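Paper trays, finally

I put off sorting the mail for most of the spring. It went on the end of the kitchen counter, and when the pile slid over I moved it to a grocery bag. By July I had two bags and a late fee from Utik on a bill for $259.

Maribeth Marquez, my sister-in-law, was getting rid of some office things when she left Clarketti, so I took a letter tray off her hands. It's black mesh with two levels. I wiped it down and found a spot for it on the white table.
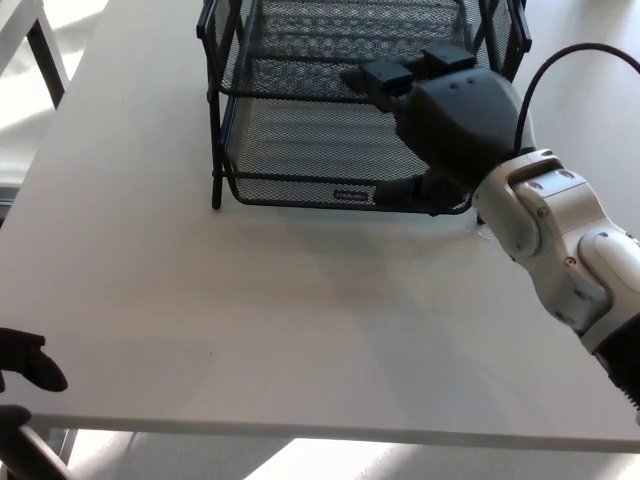
The two-tier tray. There's a small label on the front of the lower level.

The lower level is for anything I have to pay or answer. The upper one is for things to file, mostly insurance and the car. Catalogs go straight to recycling.

Going through both bags took an evening. I found the title papers I thought I'd lost and a Gernberg gift card I still need to check the balance on. The shredder is full again, so I'll empty that tonight.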